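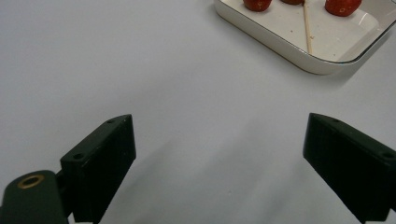 Gripper open, fruit dish at upper right.

Hand-held gripper keeps marking soft fruit, what should I change?

Asked by Rizwan Ghauri, April 2026

I'm building a hand-held gripper in the shared shop at Farkport. The fingers are rigid black blocks held with screws. They pick up wood scraps fine, but strawberries get dented. I've backed the closing force off twice and now heavier things slip. Do I need new fingers or a force sensor?

Olga Aranda
6 votes

Pad the fingers first. A rigid flat face touches round fruit on a very small patch, so even a light squeeze leaves a mark. Glue on soft silicone sheet and try again before you buy any sensor. Test on something firmer than a strawberry. The two cored apples in your second picture would do, but grab them low on the sides, because the flat cut top leaves only a ring of flesh up there and it will break if you pinch it.
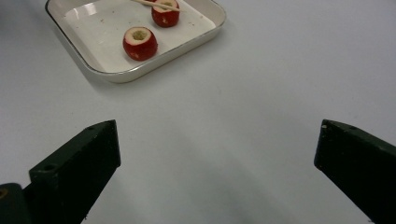
Finger spacing is the other thing I'd check. Set a stop so the fingers can't close much past the width of the fruit, then you can leave the force alone. Measure with the fruit in place. Your tray has a raised lip, and with blunt tips like those you'll want to come in from above it. Also move that wooden stick off the back apple before you try.

nulau33

just use foam tape, worked for me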